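Curkorley hand-held gripper kit: do the foam pads last?

Upendo Nzioka
Has anyone used the Curkorley kit on long thin boards? We have 200 demonstrations to record and the pads are already fraying at the edges.
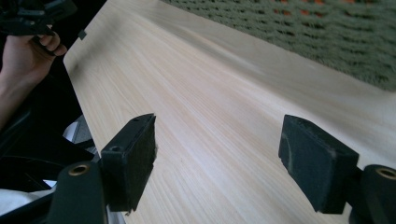
Firmware is current. Spare pads are 104 a set from Nisside, before postage.

Ro-un Hwang
Pads are consumables. Ours slipped on veneer after 3460 grasps. Vacuum the dust off daily and check the fixings.

Gakside
Rubber ones are better imo. Fitted 2 sets in June.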